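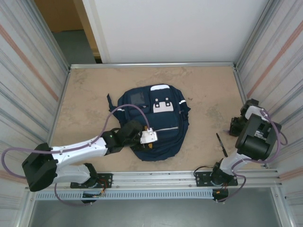

## Bulthorpe two-arm bench kit: worth it for soft goods?

**rivetcounter**

Two months in with the Bulthorpe bench kit, the two-arm one, and I promised in the other thread I'd come back with something more useful than "it arrived." It arrived. The box was heavy and the manual was thin.

We do inspection and repacking for a guy who sells refurbished school bags, so the work is zippers, pockets, straps, turn it over, do it again. I wanted something that could learn to open a front pocket from demonstrations without me writing a line of code. On paper that's what the kit sells you.

The good: assembly took one evening and the arms hold their calibration. The plates bolt to the front rail and stay where you put them, and I haven't had to re-zero since the first week. The less good: the trainer app, Veveck, which comes with the kit and behaves like it resents that.

We recorded 293 demonstrations on zippers. Success rate on the bag it trained on is decent. On a bag with a different zipper pull it goes in with total confidence and pinches the fabric an inch away. Then it drags the fabric all the way along as though that counted.

Asking price was $2,000 for the pair with the rails. Ask me anything, I'm waiting on a support ticket anyway.

---

**mopsy_g**

Did you get the compliant fingertips or the stock ones? Stock are useless on zipper pulls. They're fine for blocks and bottles, and I assume that's what the sales video was.

---

**rivetcounter**

Stock. The sales video was a sponge.

---

**Damián Jara**

I have the same kit and I'm going to disagree with most of this, sorry. Veveck is clunky but your problem is the data. 293 demos on one bag teaches it that one bag. I did fewer than that across 11 different bags and pouches and mine will find a pull it hasn't seen before more often than it misses. Mix in the ugly ones too, the stuff with flaps and buckles hanging off the sides. Straps are what kill you. It goes for the strap every time if you let it.

Also, are you starting the bag in the same spot each time? Move it around. Rotate it. Lay it down badly.

---

**rivetcounter**

I was starting it in the same spot, yes. I had tape marks. I was proud of the tape marks.

---

**Damián Jara**

Lose the tape.

---

**halfduplex**

Counterpoint: for two grand I shouldn't have to become a data scientist to open a pencil pouch. The product page says "ready for soft goods." I bought the Citix single arm last May and it was worse hardware by a mile, wobbly elbow, the gripper sounded like a coffee grinder. But the app told me when my demos were too similar. An actual warning, in English. Bulthorpe could copy that in an afternoon.

---

**mopsy_g**

The Citix warning also popped up when your demos were fine. I ignored it for a month and my results were the same.

---

**halfduplex**

A warning you can ignore is still better than finding out after 293 of them.

---

**toolcrib_annie**

Does the second arm do anything for you on bags? I keep going back and forth on single vs. pair. My use case is toiletry bags and lunch boxes, nothing bigger than a backpack.

---

**rivetcounter**

In theory one holds the bag down while the other pulls the zipper. In practice I've got one arm doing most of the work and the other one supervising. Two-arm demos are hard to record cleanly, because I only have the one brain and it wants both hands to do the same thing.

When it does work, it's great. The zipper stays taut and the whole bag doesn't scoot across the table. With one arm the bag travels. I've had one go clean off the edge.

---

**Damián Jara**

Get the pair. Single arm on fabric is a hobby in chasing things. You get used to the two-handed recording after a few sessions, start with the slow hand just pressing down and not moving at all. Add motion later.

One more thing for OP: check your tubing. I sleeved the cables on mine and the first route I picked snagged when the arm reached across to the far pocket. I thought it was a software limit for a week. Leave a bigger loop than looks sensible at the elbow.

---

**toolcrib_annie**

How's shipping? The site says Lagos is their only warehouse right now and I'm in Ohio.

---

**rivetcounter**

Mine took 3 weeks, one of which it spent in customs. Nothing broken. One bag of screws was a size off and they mailed replacements without arguing, so credit where due. The hardware people over there answer email. It's the Veveck side that goes quiet.

---

**mopsy_g**

Veveck support answered me once. The answer was a link to the page I'd quoted in my question.

---

**rivetcounter**

Update. Pulled the tape, borrowed nine more bags, recorded fresh sets on all of them with the bag tossed down any old way. It's better. It now gets the big front pocket on a bag it never trained on, a bit more than half the time. Small pockets are still a no. Anything with a snap it treats as a personal insult.

So Damián was right about the data, and halfduplex is right that the app should have said so. I'm keeping the kit. Ticket's still open.

---

**halfduplex**

What fingertips did you end up on?

---

**rivetcounter**

Still stock. The compliant ones are backordered.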